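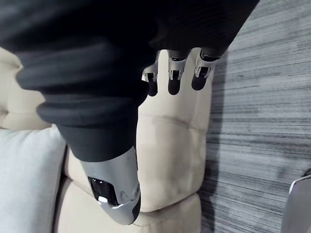

Garment Handling Work Package: Progress Report to Plirkomell

Prepared by Efraín Henao, Kikach
7 September 2020

1. Status against plan

The work package asks whether a multi-fingered arm can clear clothing from living-room furniture, sort it and fold it, with no person stepping in. Clearing is on schedule. Sorting is one milestone behind. Folding has been tried only on a flat table and is not ready to be reported against the target in the proposal.

Since the May report the team has moved from single towels on a bench to sweatshirts, sweaters and long-sleeved shirts on an upholstered sofa. The sofa was chosen because it is closer to what a household arm would meet. Tufting and seams give the depth data many small edges, and the planner has to separate these from the edge of a sleeve or hem.

2. Trials in this period

The arm ran 209 clearing trials. A trial counts as complete when the garment is off the sofa and in the bin, with no cushion moved off the seat and no operator stop.

Complete: 140
Garment dropped and not recovered: 42
Operator stop: 27

Thick knits account for most of the drops. The fingers close on the top layer of a bunched garment and leave the weight hanging below the grasp, and the fabric then slides out during the lift. A hem grasp holds better than a grasp on the body of the garment, but the hem has to be found first. On dark fabric the camera often returns too little contrast inside the folds to locate it.

Of the operator stops, 16 were called when fabric draped over the forearm. Ribbed cuffs are the worst case. A cuff that rides up the casing puts a load on the wrist that the force estimate reads as contact with the furniture, and the controller slows or reverses. The remaining 11 stops were for cushion contact above the set limit.

3. Changes made

The Jodus grasp planner now scores hem and cuff candidates separately and prefers a hem when both are in reach. It will also accept a grasp on a single layer if the first lift is limited to a short test pull.

Fingertip covers were replaced with a softer compound. The change reduced slip on cotton jersey and made no measurable difference on heavy knit.

Cycle time remains long. A person clears the same garment in a few seconds. The arm spends most of its cycle looking at the pile and replanning, and motion itself is a small part of the total. We do not expect to close this gap within the current budget.

4. Open issues

The wrist camera loses its view of the sofa once a large garment is lifted. A second fixed view would help, but it would depart from the single-arm setup agreed in the proposal. We would like a decision on this before parts are ordered.

Sorting by fabric type depends on the label set from Ríos. The first delivery had inconsistent classes for fleece and brushed cotton and was returned for correction.

5. Next period

Repeat the clearing trials with the revised planner on the same garments and the same sofa. Add a fabric-on-forearm check so that a draped cuff triggers a release and a second grasp in place of an operator stop. Begin folding from a bunched start, short sleeves first.

Spending is within the approved amount. No change to staffing is requested.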